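Sutix, series two: notes after a rewatch

I finished the second series of Sutix in April, 11 years after it was first shown. It ran to 10 episodes and the discs I have include a commentary by Effie Cowie, who wrote four of them. My main interest this time was the time delay between the station and the ground, which the scripts treat as a fixed rule from the pilot onwards.

The delay is 198 seconds each way. Episodes one to six keep to it. In episode seven Ollier gets a reply from Zakitz during a single unbroken shot, and I timed the gap at 156 seconds for the full round trip. Cowie mentions the cut on the commentary but does not give a reason.

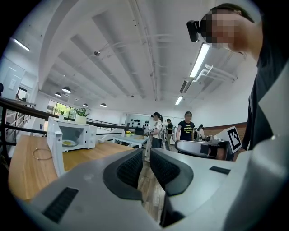
Does the error break the plot of the finale? It weakens one scene, the airlock vote, where Šimek acts on an order that could not have reached him yet. The rest holds, as the final message is sent before the docking and there is enough slack in the timeline.

The sound mix on the discs is lower than on the broadcast version, and the subtitles drop two lines in episode three. I have not checked the streaming copy. Series three changes the delay without comment, so I will treat it separately.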